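4.2 Counter space and the covering of surfaces

The second part of the questionnaire asked about the place where food is prepared and about what else happens on the same surface. We sent the questionnaire to 3000 rental households in 6 neighborhoods of Hidanon. The neighborhoods were chosen to include both the old blocks near the Sovum canal and the newer buildings along the Doãn road, where the kitchens are smaller but the wiring is more recent.

Many respondents wrote that they do not have a kitchen counter in the full sense. They have a table, and the table is used for cooking, for ironing, for homework and for small repairs. In such homes the surface is often covered before work begins and uncovered after it. The covering was plastic cloth in the older blocks, and paper or newspaper in the newer ones. We did not expect this difference and we return to it in Section 5. Trays also belong to this habit. A tray is moved as one piece, so the table can be cleared in one movement when another person needs it.

Figure 2. Work surface covered with a sheet of gray-brown paper, with a wooden tray in one corner.

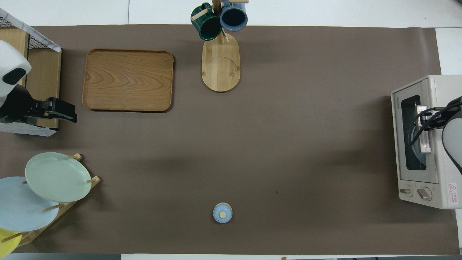 Do tenants cover the table in order to protect it, or in order to clean less?

Mostly to protect it. The table usually belongs to the landlord, and a burn or a stain can be charged against the deposit at the end of the lease. Cleaning was mentioned as a second reason, mainly by households with small children, and it was seldom given alone.

This answer is important for how we read the rest of the data. In our earlier study we treated covering as a sign of tidiness, and we put it in the same group as sweeping and airing the room. We now think that this was a mistake. Covering follows the type of contract more closely than it follows any other cleaning habit, and tenants with long leases cover less than tenants who renew every June. Owners who answered the form by error (they were removed from the main tables) covered almost never.

4.3 Small appliances as furniture

For the present paper we use the word "appliance" for anything that is plugged in and stays on the surface between meals. Kettles that are put back in a cupboard are not included. Boxy units with a front door, such as the one in Figure 3, are included always, as they are rarely moved after the first week.
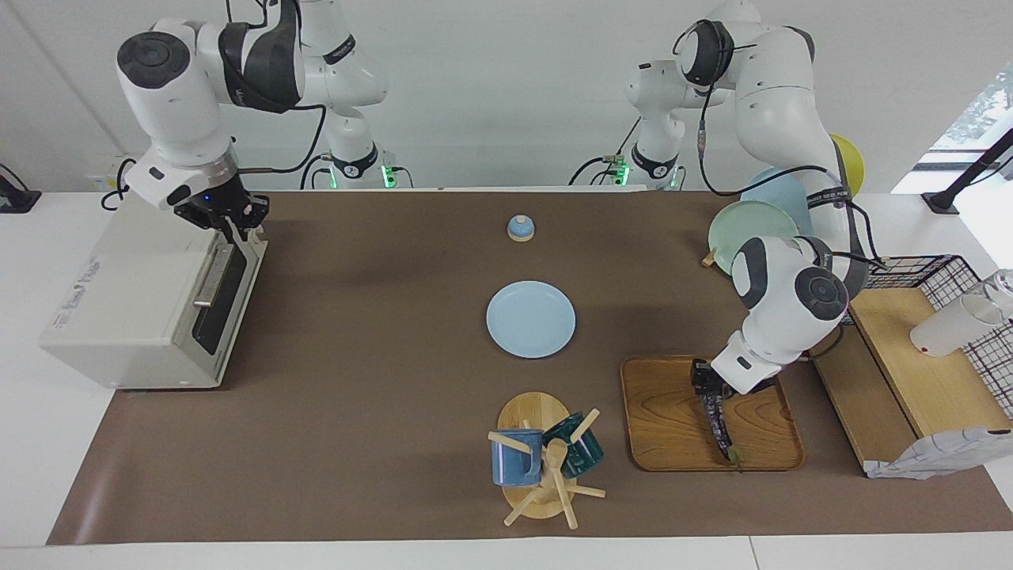 A small oven takes the place of the missing built-in one, and it also takes a large part of the table. Respondents described 2 strategies. In the first, the appliance is pushed to the wall and the free part in front becomes the working area. In the second, it is put on a separate stand or shelf, and the cable is led behind the table. The second strategy was preferred in the Doãn buildings, where the outlets are placed higher on the wall.

The building manager Nilex allows both arrangements in its house rules, but it asks that nothing is stored on top of a heating appliance. Several tenants told us that they knew this rule and did not follow it. They used the top for bread, for mail and for folded towels. We coded these answers as "storage, secondary" and did not judge them further.

There is a limit to this part of the survey. The form asked how many appliances stand on the surface, but it did not ask for their size, and a wide oven and a narrow kettle therefore count the same. For the next round we plan to add a simple drawing of the table, on which the respondent can mark the occupied area.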